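Tuesday was chair night. The white one from the spare room had been on my list since January, so I cleared the long table and put the black quilted mat down first. Paint chips are a pain to get out of bare wood. 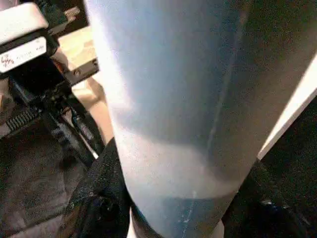
I paid $72 for the chair at Wiegand, the second-hand place, and figured I'd sort out the wobble myself. Two of the screws were a size too small - easy fix, once I found the right ones in the garage. I'll give the feet new felt pads on the weekend, in grey if the hardware store has that colour.
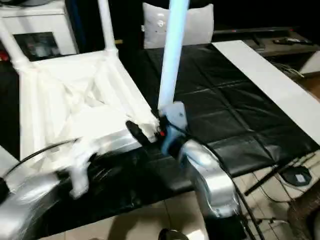
The white chair on its side on the black mat.

Next job is the hall shelf.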